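Folley Hall, small workshop and store
Safety walk-round, Nov 9, 2024
Checked by: Vidar Rustad

1. Fire exits
Both doors open fully. The rear one sticks at the bottom and needs planing.
Result: pass, with comment

2. Extinguishers
Pins and tags in place on the CO2 and the foam. Service due in March, Leneo to be booked. The bracket by the sink is loose.
Result: pass, with comment

3. Work surfaces and mats
Mats to lie flat with no curled corners. Replace any that slide when pushed by foot.
Result: pass

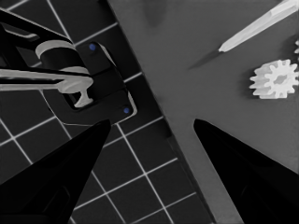
4. Electrical
Extension lead 293 has a cracked plug. Taken out of use and labelled. The other leads are in date.
Result: fail, one item

5. Floors and walkways
Keep 300 mm clear in front of the distribution board. Boxes from the Vukby delivery were inside that line and have been moved.
Result: pass after correction

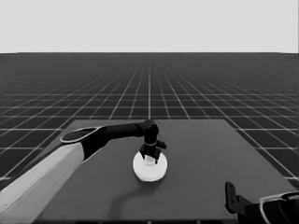 6. First aid
Eyewash out of date, 2 bottles. Plasters low. Order from Šimkus with the gloves.
Result: fail

7. Tables
No wobble, no sharp edges. Feet to be looked at again next time, as two caps were replaced in March.

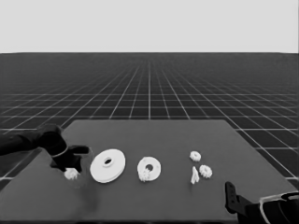

Spare caps are in the drawer under the sink. Use the 5 mm key and do not overtighten.
Result: pass

Signed: V. Rustad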